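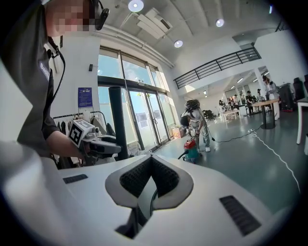
¿Cada cuánto conviene limpiar el filtro de una aspiradora de trineo? Cada 15 horas de uso efectivo en suelo duro, y antes si la boquilla pierde tracción sobre el pavimento o el motor sube de tono sin que se haya llenado el depósito.

El intervalo procede del cuaderno de mantenimiento de Sasen, un taller de confección que ocupa una planta diáfana con percheros, mesas de corte y paños de vidrio hasta el suelo. En locales de este tipo el residuo dominante es la fibra textil corta, que se compacta en la primera capa del filtro y reduce el caudal mucho antes de que el depósito parezca lleno. Loretta Bellamy, responsable de la planta, anota las horas de cada aparato desde agosto y ha abandonado la revisión por calendario.

La superficie útil es de 300 metros cuadrados. Se trabaja por franjas paralelas a la fachada acristalada, empezando por el fondo y terminando en la puerta. Los percheros con ruedas se desplazan una sola vez, al inicio. Con prendas negras y blancas en la misma barra, la pelusa cruzada es el defecto más frecuente en el control de salida, y la zona bajo los colgadores recibe dos pasadas con el cepillo bajado.

El cable merece capítulo aparte. Un canister de gama media rara vez ofrece más de seis metros, de modo que en una sala abierta se acaba recurriendo a una regleta en el suelo. Vittoria Barbieri, técnica de Valentini, recomienda comprobar la potencia máxima marcada en la regleta, no encadenar dos y desenrollar por completo cualquier prolongador de carrete. El trazado debe seguir la pared siempre que la distancia lo permita. Si cruza la zona de paso, se cubre con pasacables.

En cuanto a la manguera, el punto débil es el codo de entrada al cuerpo. Tirar del aparato por la manguera fatiga el anillo de retención. Gidley sirve el recambio suelto; en Toteck solo se vende el conjunto completo con tubo.

El contador del aparato más antiguo de Sasen marca 2.409 horas y conserva el motor original. El segundo llegó a 3.384 con un cambio de escobillas. En ambos casos el filtro se lava con agua fría, sin detergente, y se deja secar un día entero a la sombra antes de volver a montarlo.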